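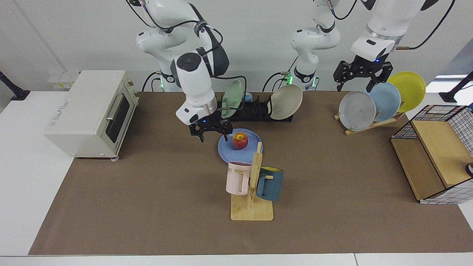 2 Dec 2023
Workshop notebook, paper conservation. Entry by T. Ichikawa; read and initialed by M. Crabtree.

Work continued on the Pridwood ledger, volume two. The text block was collated again before any further treatment and the count of 178 leaves agrees with the June survey. Leaf 46 is bound upside down. It has been left as found, and a note has been placed in the treatment file.

Surface cleaning was completed on the first gathering with a soft brush and grated eraser. Iron gall ink on the rectos is stable when dry. A spot test with deionized water on the lower margin of leaf 3 produced slight brown movement after 15 seconds, and aqueous treatment is therefore ruled out for the written areas. Tears will be mended with remoistenable tissue, using as little moisture as possible.

Two batches of wheat starch paste were prepared. The first was lumpy and was discarded. The second was sieved twice and is labeled in the refrigerator – please do not use it for the Zamora maps, which require a thinner mix.

The spine linings are heavier than expected. Animal glue has soaked through to the folds of the last four gatherings and lifts only with a methylcellulose poultice. Progress was slow, and one fold split during removal. The split is recorded on the condition sheet.

Ms. Crabtree asks that the Loneck boards be kept under weight until the joints have been examined. The Trulliletti order for 460 sheets of interleaving tissue has not arrived.

Next: finish the poultice work on the final gathering, then guard leaves 12 and 13.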